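Telgate Tabletop
Simulated demonstration package for single-arm manipulation

Part of the Engebretsen simulation range

Telgate Tabletop is a ready-made simulated workspace for collecting pick and place examples. It comes with one arm, one parallel gripper, a round cloth-covered table and a library of 548 scanned and modelled objects. You drive the arm from a desk with a hand controller or a keyboard, and every attempt is written to disk as one episode.

The package is meant for teams who already train their own policies and need more varied material than a bare bench with three blocks on it. Objects are drawn from the library at random and dropped onto the table in a heap, so they end up leaning on one another and partly hidden. Thin and awkward shapes are included on purpose. You can fix the draw with a seed if you want the same heap again.

Views

Each episode can be recorded from three cameras: two outside views and one mounted on the wrist. All three run on the same clock. The outside cameras are moved a little between episodes unless you lock them, and scenery may come between them and the table. The wrist camera keeps the gripper fingers in view.

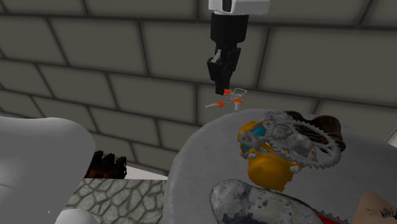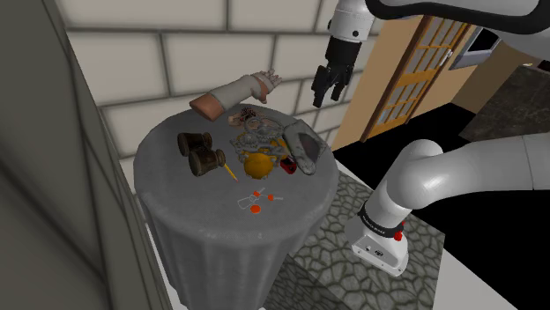
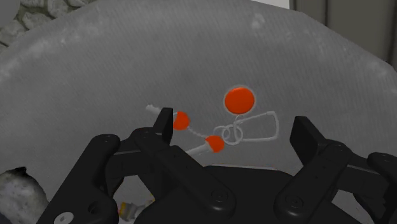

The orange and white linkage in a Telgate Tabletop session, two outside views followed by the wrist view.

What is recorded

Colour images from each camera
Joint positions and gripper opening
Operator commands, before and after smoothing
Object poses for the whole episode
A task sentence, typed by the operator or taken from a list
A result flag: success, failure or discarded

Images and arm data are saved at 15 frames per second. Failed attempts are kept by default and can be filtered out on export. We advise leaving them in until you have looked through a few, as a near miss is often useful for training a success detector.

Rooms and surfaces

Walls, floors and tablecloths are swapped from a set of 50 room layouts. Lighting changes with the room. The table height stays within the reach of the arm in every layout, but objects near the far rim can still be hard to approach from directly overhead, and operators should expect to tilt the wrist.

Starter set

The package includes 4,000 finished episodes collected by operators at our Cadovska office. These were checked by hand for wrong task sentences and for objects that had fallen through the table. Mingxuan Luo maintains the starter set and the list of known faults, which is updated each March.

Requirements

A Linux workstation with a recent graphics card
Hand controller (not supplied)
Kidov runtime, version 3 or later

Limits

Cloth is treated as a rigid surface. It looks draped but will not move when the fingers press on it. Cords and chains in the library are also rigid models, apart from those marked as jointed. Liquids are not supported.

Licence

Sold per site, with no limit on the number of operators. Episodes you collect belong to you. The starter set may be used for training but not passed on. For a quotation or a trial copy, use the contact form and say which arm you intend to work with.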